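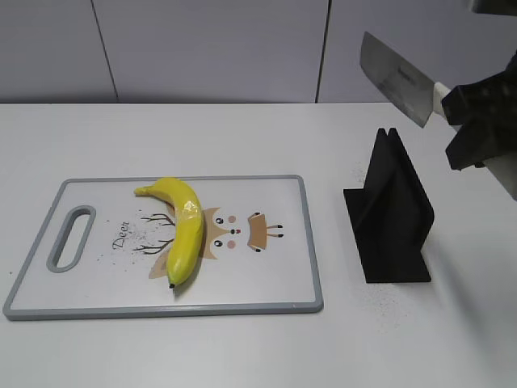

## 4. Redesign and Reader Return

### 4.1 Setting

The study followed hobby blogs hosted on Grerkum, a small publishing service used mainly for cooking, craft and home writing. Authors on Grerkum can change their theme at any time from a menu. The host keeps the old theme for three months so that a change can be undone. We recruited 136 blogs that had kept the same theme for at least a year and whose authors said they planned a new look in January.

Each author picked one of three themes. Tidska is a single column with a white background and dark text. Saludo has two columns, a colored header and a sidebar for categories. Fandmont shows the front page as a grid of cards, each with a lead picture and a title (Figure 4 shows a cutting board with a cartoon deer printed on it, on a white tabletop). Authors were free to adjust colors and fonts after the switch, and most did.

### 4.2 Measures

We logged return visits, meaning a second visit from the same browser within 21 days of the first. Visits by the author were removed using the login record. We also logged which page a visitor opened first and whether they went on to a second page. Comments were counted but are not analyzed here, as a large share of the blogs had comments turned off.

Authors filled in a short form before the switch and again at the end of the logging period. The form asked how often they planned to post, which parts of the old design they disliked, and whether they had told readers about the change in a post.

### 4.3 Results

Return visits rose in the first week after the switch under all three themes and then fell back toward the earlier level. The rise was larger on blogs where the author had written a post announcing the new look. When those blogs were left out, the difference between the week before and the week after was small, and for Saludo it was within the normal weekly variation.

Second-page visits behaved differently. They went up on Fandmont and stayed up through the end of logging. On Tidska they dropped slightly. Tidska has no sidebar, and its older posts can be reached only through a link at the bottom of the page. Several authors noticed this and added a list of popular posts by hand. We did not treat these blogs as a separate group.

Posting frequency matched the authors' plans only in the first weeks. Authors who had named color as their main complaint about the old design tended to make further color changes later, usually to the header and links. Those who had complained about menus rarely touched the design again.

### 4.4 Limits of the comparison

Theme was chosen by the author, so the groups were not alike at the start. Craft blogs with many pictures leaned toward Fandmont, while authors who wrote long posts leaned toward Tidska. We compared each blog with its own earlier record for this reason, but a blog about to change its theme may already be getting more attention from its author. January is also a busy month for this kind of writing, and we have no matching log from the previous year. Readers who clear their cookies or follow a blog by email are missed by our return measure.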